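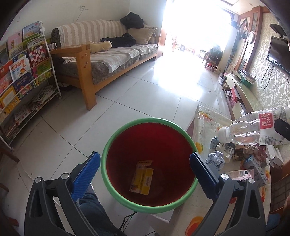 Does the club need matched grippers to log a table-clearing task? Any pair will do if both open to the same width and both pass the check in step 2. The Belo kit says it pairs them for you. Check anyway.

Category: Student Robotics > Club Guides > Set-Up

Section 8. Home clearing task, hand-held grippers

1. Charge both grippers before you leave the school. The Clukel battery meter reads full long before it is, so go by the clock.

2. Open and close each gripper slowly. Look at the ribbed blue pads. If one has slid on its finger, push it back and start this step over.

NOTE: The Natbridge sheet claims the pads never need adjusting. We had to reset ours twice in February.

3. Put the bin on the floor within reach of the table. Do not put it on a chair to save your back.

4. Use real packaging. Cartons, bottles, crumpled foil and snack wrappers are all fine, and a messy pile is better than a tidy row. Check that medicine boxes are empty before they go on the table.

5. Start with the jaws wide open, then move in on one item at a time. 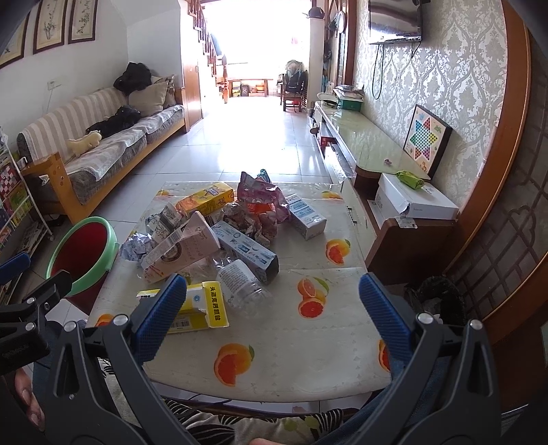
6. Drop the item over the middle of the bin and open the jaws fully. Letting go early makes a faster run and a worse recording.

CAUTION: Keep your free fingers away from the linkage. It pinches.

7. Stop after 61 runs, even if the team wants more. Last season we kept 393 and threw out most of them. MacKinnon's contest rules suggest 4,000 for a "reliable" result, with no word on how they got that number.

8. Copy the files before you reset anything. The progress bar reaching the end does not mean the copy is good. Open the last file and watch it through.

Revised 11 June 2021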